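4.2 Wiping and edge work

Of the chores we ran, wiping was meant to be the easy one. It wasn't. Flat, open surfaces are close to solved, at least on our bench: the Casteck arm clears a dry tabletop without much fuss and the policy from Section 3 carries over with no retuning. Trouble starts at the border of things. Frames, seals, cutouts, the strip where paint meets glass. A person slows down there without thinking about it. The arm does not.

We ran 600 trials across the Stodell and Kaijage sites, same controller, same gripper settings, lighting left as found. Three surface classes: plain, bordered, reflective. Success was scored by a human rater who had not seen the run. Plain surfaces were fine at both sites. Bordered ones dropped off sharply, and reflective ones were worse agian, with most of the failures being early stops. The arm decides it has touched something. It hasn't.

Depth is the weak link. On a hazy or glassy panel the depth map fills with holes and the planner treats a hole as either free space or a wall, depending on the filter. Neither is right. Glare makes false edges, and these move when the wrist moves, so a second look from a new angle often makes the estimate worse. We tried masking bright regions. Helped a little at Kaijage, not at all at Stodell.

Painted wood gives a different kind of error. Chips and scuffs get read as dirt, and the arm goes back over them until the timeout. We capped repeats at 50 strokes per patch, which is generous. A patient person would quit long before that.

Figure 3 gives a wrist view with these materials close together: white-painted board with chipped spots, a dark matte strip, a glossy black curved edge, then a pale glass-like surface with glare on it.
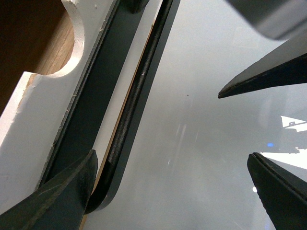

Force feedback recovers part of the loss. With the Erent wrist sensor switched on, false stops on reflective panels went down and the arm followed curved edges more closely, though it still tended to skip the tight part of a bend. Slower too. A job that a person does while talking on the phone becomes a long, careful crawl, and no one running a shop floor will wait for it.

So, can the machine do the chore? Plain surfaces yes, with someone nearby. Edges and glass, not yet, and we don't think more demonstrations of the same kind will fix it. Touch data from the borders themselves seems the better bet. Section 4.3 repeats the comparision with a softer pad.

Contact: corresponding author, Kaijage site | © The authors | Back to top

We use cookies to improve your reading experience. Accept / Manage settings

Shares 50 Comments 3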